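Opening time

In a shared workshop behind the Avbridge tyre depot, five people are teaching an arm to open a toaster oven. The oven is winning on points.

By Inès Courtois

The kettle at Sorkden is operated by hand. I mention it early so that you don't arrive with the wrong expectations. There is a laser cutter, a lathe with a temper and a shelf of half-finished drones, but if you want tea you get up and make it, and if you want milk you had better have brought some.

What Sorkden does have, at the end furthest from the heater, is Jerodness. Jerodness is a robot arm, named after a misprint on a delivery note, and it cost its owners £895 second-hand plus whatever you think 17 months of evenings are worth. Gillespie Laing, a retired lift engineer, puts the evenings at nothing. His wife has apparently offered a different figure.

The plan was drawn up one April over chips. The arm would open the door of a small oven, put something in, close the door and leave it alone until it was done. Laing thought this would take until summer. He didn't say which.
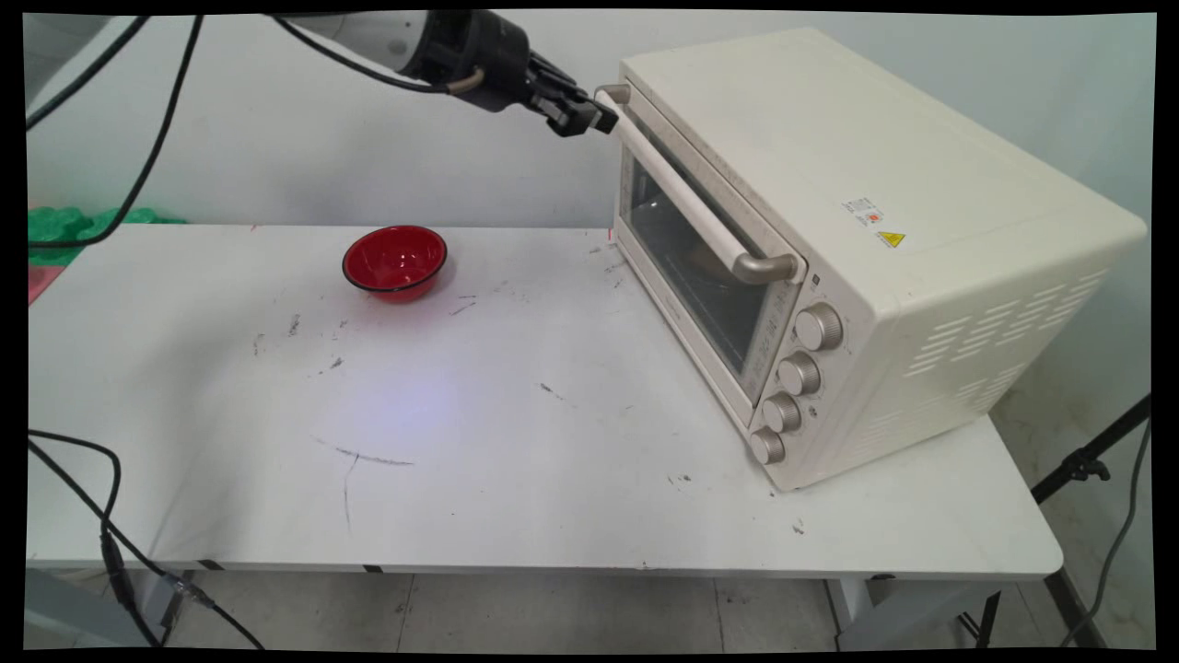 Jerodness takes hold of the oven door by the left end of the handle.

"People ask why we don't start with something easy," says Orest Horobets, who writes most of the code and eats most of the biscuits. "This was the something easy."

A door that hinges at the bottom is a nasty piece of work if you are a machine. The handle comes towards you and drops at the same time, so the hand has to travel along a curve and tip as it goes. You and I do it with a tea towel over one shoulder while shouting at the radio. An arm that pulls in a straight line will simply bring the whole oven with it, and a small oven is quite happy to come. During my first visit it crossed a good part of the table with its door firmly shut, like a dog being taken to the vet.

Horobets then taught the software to guess where the hinge was. It guessed well, for a bit. After that came the business of how hard to squeeze, which took up most of a winter and led to the only real row the group has had. Radosław Kubiak wanted a firm grip and no nonsense. Léonie Tessier, who had paid for the fingers, wanted them back in one piece.

The fingers are the part she worries over. A gripper like this one is mostly flat black plates and silver screws, with linkages that keep the two tips parallel as they close, and every joint has a little slack in it. Add up the slack and you have a hand that arrives nearly where it was sent.
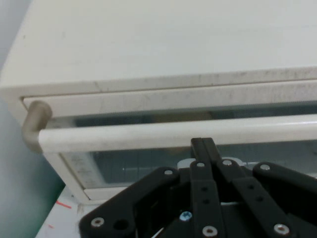 Nearly is a word you hear a lot at this end of the room. The approach has to be slow, because coming in too low means prodding the glass and coming in too high means a knock on the trim, and both have been tried. Tessier goes over the screws before each session with a driver she doesn't lend out. Kubiak borrowed it once. It is still discussed.

The fifth member, known to all as Dlamini, keeps the log. It is a school exercise book and it makes fine reading. "Opened. Wrong door," says one entry, from the week they practised on a cupboard. Another says only "Gillespie's sleeve".

I asked Laing whether he'd be disappointed if the thing never made toast. He gave this some thought while the arm went back to its starting position, a trip it makes with great dignity.

"I've got a toaster," he said.

On my last evening they had booked the bench until nine. The best run so far stood at 3 openings in a row, and Horobets wanted a fourth before he caught his bus. Kubiak had his coat on already. Tessier told him to take it off or stand further back, and he stood further back, and Dlamini turned to a clean page.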